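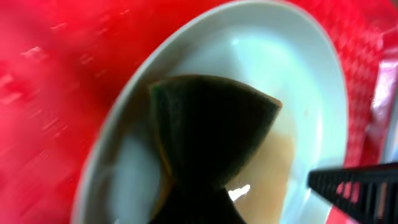
A dish of dark food in brown sauce on a red table covering, seen from the wrist of the robot at Bekdale.

In Bekdale the kitchen lessons begin at seven in the morning, before the street gets noisy. The pupil is a pair of arms, and the teacher is a person who holds two handles and moves them slowly. Everything the arms do is recorded, together with what their small cameras see. One such recording is called an episode.

The project has the name Yorath, and it is run by Jiltard, a young firm which rents two floors over a tile shop. The aim is easy to say: a machine that can help at a family meal. For this it needs examples, and the examples must come from tables as people really lay them.

"At first we used plastic fruit on a grey desk," one of the operators told me. "The model learned grey desks very well."

Now they use sauce, shiny dishes and bright cloths. Sauce is a hard subject. It reflects the lamps, and its edge moves when the dish is tilted. Soft food is hard also, as a finger which presses too much will leave a mark.

When I came, in March, the team had kept 638 episodes with food. An episode lasts 43 seconds if the operator is calm — and longer if it is his first week. The bad ones are not thrown away. They get a label and go to a separate folder, which the engineers call Skaramard, after a village where their van once broke down.

I was allowed to try the handles. My first piece slid away from me twice, and I finished with a stiff neck and much respect for chopsticks. My episode is in Skaramard.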